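Notebook, play kitchen sort-out
May, started after lunch

Took over the toy kitchen stock from the Ahn room this morning. It came down in two Suken crates and one bag that had given up at the seams. The list taped to the first crate says "kitchen, misc." and is signed Oltus, so whoever wants to argue about it knows where to go. The list is one line long.

Aim for the day: decide what stays in the play corner, what gets washed and boxed for the loan shelf, and what goes in the bin without a ceremony. In-ho Seol wants the corner set up by four so the early group can walk in on it tomorrow. I want my bench back. These are compatible goals.

Weighed the crates before unpacking, out of habit. First one 1,051 g with the lid on, second one 688 g. I have no use for either figure but they are written down now, and the loan shelf people like a number.

Washing: warm water, a squirt of dish soap, old toothbrush for anything with holes or seams. Filled the tub to the 1,000 ml line, which is not enough for anything bigger than a cup. Refilled. Do not use the Torero spray on printed labels. I tried it on a pretend cereal box last year and we now own a plain one.
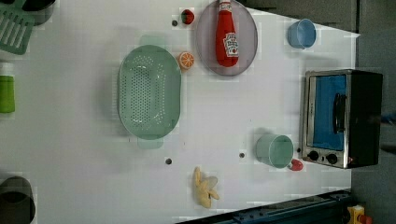

Sorting by what it is made of got me nowhere, so I went over to sorting by what children do with it: food, things food goes in, things food goes on, appliances. This held up for most of an hour. The trouble is always the pieces that want to be in two piles. The ketchup bottle is food by any fair reading, but it was lying on the lavender-gray plate and I had half a mind to log the pair as a meal. Filed under food. The mint-green colander is the other awkward one – too big for the cup box, and with a handle at each end it won't go in the long tray either. It gets the top of the crate, where it can act as a lid.

The toaster oven gets a shelf to itself. In-ho would like it at the low end of the corner, next to the pretend sink, so the small ones can reach the knobs. I would like it at the high end for the same reason. Low end won.

Food pile notes. Orange slice stays, it is the only fruit anybody ever serves me. Tomato stays. Anything with tooth marks past the paint goes, and I am not opening an inquiry into whose teeth.

Cups: light blue one goes in the corner, the rest can wait until I find out whether the loan shelf wants sets or singles. Asked Oltus. Oltus said "either," which I have recorded here in full.

15:20. Crate one repacked, heavy things at the bottom, 400 g of assorted vegetables in a net bag on top. The net bag has a drawstring that works if you are patient with it.

15:50. Corner set up. In-ho moved the plates to the left side. I moved them back while he was getting tea.

Still to do: new list for the crate lid with more than one line on it, dry the toothbrush, ask Ahn room if they are missing a whisk or if we are.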